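Teaching the Arm: Your Questions
Home / Drellmont Workshop / FAQ

Do I need to know how to code?
Not at all! You put on the glove, move your own hand, and the robot hand copies you. Most visitors to our Sullville room get the feel of it in almost 5 minutes.

What will I be teaching it?
Button pressing, to begin with. It sounds dull until you try it (we still love it). You guide one finger to the right button, press, back off, and go again.
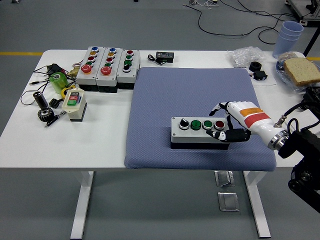

Index finger out over the red button, control box on its cushion.

How many goes does a task need?
We ask for six good ones per button. Wobbly ones are welcome too, just tell us so we can mark them in Tirkano, our recording program.

Can I guide the arm by hand instead?
Yes, on the Barredo bench. Hold the wrist, press the pedal and steer it gently where you want it to go.

Can children have a go?
From age 7, with a grown-up beside them. They're often brilliant at it!

How long is a session?
2 hours, with a tea break. Bookings for April are open now.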